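4.3 Setting up the charging place

This section covers the tabletop charging place for one phone. It applies to Lestance desk kits supplied from May onward. Read section 2 (Electrical safety) first.

Before you start, clear the part of the table you intend to use and wipe it with a dry cloth. The model name on the screen or on the box decides which row of Table 6 applies. 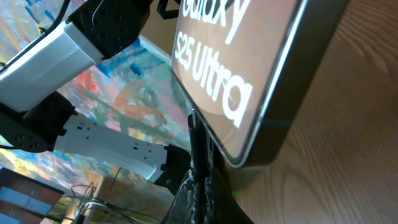 Write the model name on the record card. Cards are kept by Wenjie Cai at the Grodisby office.

1. Lay the power strip on the right side of the table, outlets facing up. Leave 5 inches between the strip and the table edge.

2. Run the strip's cord toward the front of the table. Do not coil it.

3. Push the USB charger into the end outlet until it sits flat against the strip. Insert the USB plug into the charger. The cable may rise in a loop at this point. Do not press the loop flat.
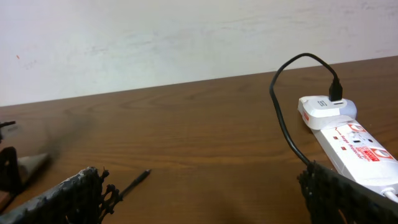 4. Lay the rest of the charging cable across the table in a single wide curve. The cable must be at least 40 inches long.

Note: The cable may run beside the power cord. It must not pass under the strip.

5. Place the phone box near the middle of the table, printed face up. 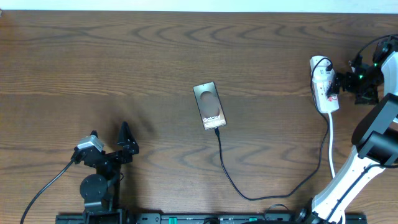 Caution: Do not pull on the cable to move the box or the phone. Hold the plug when disconnecting.

6. Turn the box until the model name can be read from the front of the table. A slight angle is acceptable.

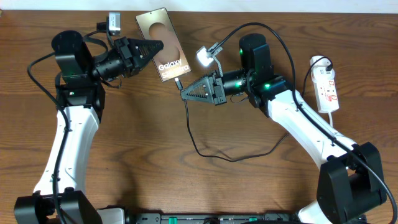
Keep the box at least two inches from the charger. Do not stack anything on top of it.

7. Check that both plugs are fully seated, then sign the record card.

Damaged cords are to be reported to Cuiping Ye. For replacement part numbers, see section 7.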